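Home Checklists Kitchen Glassware Storage Contact

Cups and Jars: My Table Check, With Comments

I do this one in December, when everything with a rim gets pulled out of the Hemmin cabinet before people come over. Plain white surface, good light, and I take my time.
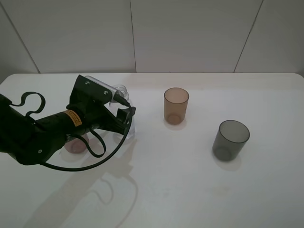
I started writing comments next to each line a while back, and now the comments are longer than the checklist (sorry!). Mereana Tapsell asked me for a copy for her own kitchen, so I cleaned it up a bit. Mark each line OK, WATCH or OUT.

1. Table clear of crumbs and grit
OK. Wiped it down first. Grit under a glass base scratches both of them, and I have the marks on my old Jukwood tray to prove it.

2. Clear glass jar, neck and ribs
OK. Run a fingertip around the ribbed part of the neck, slowly, with a cotton glove on if you have one. Chips love to hide between the ribs and you'll feel a snag before you see anything. I went around twice.

3. Clear glass jar, shoulder
OK. Turn it against the light and look along the curve for hairlines. Nothing on mine, just a smudge I kept mistaking for one!

4. Amber-brown cup, rim
OK. It's a touch wider at the rim, so that's the part that knocks into its neighbors in the cabinet. Look straight down into it and then from the side.

5. Amber-brown cup, stands level
OK. Press lightly on one side of the rim and then the other. No rocking. This is the cup everybody grabs first at my house, so I'm fussy about it.

6. Smoky gray cup, rim and inside
WATCH. Dark colors are a pain to inspect, and the rim on this one is darker than the rest of it. I tip it so the mouth faces me and use a flashlight. There's a faint line near the lip that might be a scratch or might be the start of something. It goes on the back shelf and gets looked at again in 2 months.

7. Pinkish-red cup, rounded bottom
OK. Small, and the one I always forget, so it has its own line now. Check the lower curve for cloudiness and rinse again if you find any.

8. Nothing stacked
OK. I used to nest the cups to save room and then fight to get them apart. One stuck pair ended up in the sink in pieces, so no more of that.

9. Shelf liner
WATCH. The Ciston liner is curling up at one corner and a cup could catch on it. I've trimmed it for now, but I want a new piece cut before the cabinet gets loaded.

10. Shelf spacing
OK. Still 8 inches between shelves, enough for the jar to go in upright without tilting it.

Nothing marked OUT this time, which makes me happy. The whole thing took 18 minutes including the flashlight hunt. Mereana, if you use a dark table, throw a white towel over it first, you'll see the tinted ones so much better. And label your WATCH shelf!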